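Print this page | E-mail this page

Section 4 - Lodging a disaster recovery claim in the Skedari portal

For households in the Jarnville and Drumora council areas. Current as of 15 Apr 2025. Covers the January floods only - if your damage is from the later windstorm, stop and go to Section 6.

Before you start

Have these ready. The portal logs you out after 35 minutes and doesn't save a half-done page.

- your rates notice or lease
- bank details (BSB and account number)
- photos of the damage, 11 at most, JPG or PDF
- insurer's letter if you've got one. No letter yet? See step 5.

4.1 Starting the claim

1. Go to the Skedari login page. Enter your household number. It's on the top right of the council letter, under the barcode.
2. Choose "New claim", then "Flood - January". Not "Flood - other".
3. Pick your council area. Prieto residents choose Drumora, the boundary moved and the list hasnt caught up.
4. Type your street address. Lot numbers are fine on rural blocks. Leave the unit box empty if you don't have one - don't put a zero.
5. Insurance. Tick "Pending" if you're still waiting to hear. You can add the letter later under "My documents".

CAUTION: One claim per household. A second claim from the same address freezes both until somebody rings you.

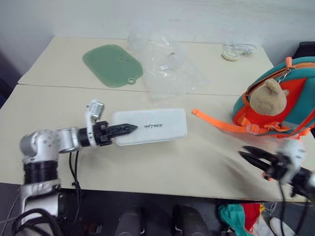 4.2 Adding the amounts

6. Whole dollars only. No commas, no dollar sign. For 2,000 type 2000 or the form throws an error and clears the line.
7. One line per room. Sheds and carports go under "Outside structures", fences too.
8. Clean-up costs. Skip hire, pump hire, tip fees. Receipts needed for each. Your own labour isn't covered.
9. If anyone living at the address is over 65, tick the box at the bottom of the page. Moves the claim into the priority queue.

Note: Food spoilage is a seperate payment. Don't list it here.

4.3 Checking and sending

10. Press "Review". Read the lot, especially the account number. Wrong account number is the usual hold-up.
11. Press "Submit" once. The wheel spins for a while - leave it alone. Don't hit the back button.
12. Write down the receipt number. The e-mail copy can take a day and sometimes lands in junk.

CAUTION: The portal never asks for your bank password. If a page does, close it and ring the recovery desk.

4.4 If it goes wrong

- "Address not found" - try without the street type, so Mill not Mill Road.
- Photo won't upload - file too big. Resize and try again, or bring it in on a stick to the Jarnville library desk.
- Locked out - wait an hour. Ringing won't make it any quicker.
- Status stuck on "Received" - normal until an assessor is assigned.

To change a claim after sending, see Section 5.

Print this page | E-mail this page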